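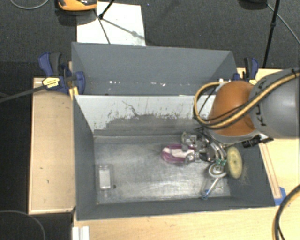

I finally made it to the open day at Bulton, after missing the one in January because of a dead car battery and a sulking teenager. My friend Lejla Atanasov has been after me to go ever since her cousin started working there, and she was right, I had a blast! I figured I'd see shiny machines behind glass. What I got was a big carpeted room with wood tables, cables all over the place, and people happy to talk your ear off. The station I kept going back to was the bin picking one. There's a gray bin with a robot arm reaching down into it from the side, and the whole thing is held in place with blue and black bar clamps, the same kind my dad has hanging in his garage. I loved that. The bin has had a hard life too, it's all scuffed and scratched on the inside, and the arm has a hose and a black cable looping around its orange joint. In the photo the gripper is right up against a little pink and white thing with clear material around the edges, with a clear container over at the other end of the bin.

Krešimir Ristić was running the table and he let us ask anything. I asked the question everybody's mom would ask, so how does it know what to grab? He said mostly it guesses, and then it gets better at guessing, and that clear stuff is the worst because the light goes right through it or bounces off in a funny way. (I can't find my own glasses on a white counter, so I get it.) He told us they had logged 394 tries at that table before lunch. I asked how many were good ones and he just laughed and said "more than last time."

It's slow, by the way. If you've only seen the videos online, you're going to be surprised. You stand there, it thinks, it goes down, and you catch yourself leaning forward with a bunch of strangers. A little girl next to me was whispering "get it, get it, get it" the whole time. When it came up with something she screamed and scared the guy with the coffee.

We also sat in on a talk by Soo-ah Ham on sorting small packages. It was supposed to be 20 minutes and ran 47, and I didn't mind a bit. She's funny, and she showed a bunch of clips of things going wrong, which I always like better than the polished stuff. I wrote down 2 book titles and now I can't read my own handwriting, so if you were there, please leave me a comment!

Food was sandwiches and those lemon cookies from Bistetti. Get there early if you want the cookies. Parking is in the back, follow the signs and ignore your phone, mine sent us to a loading dock. Lejla wants to bring her kids next time and I've already said I'll drive.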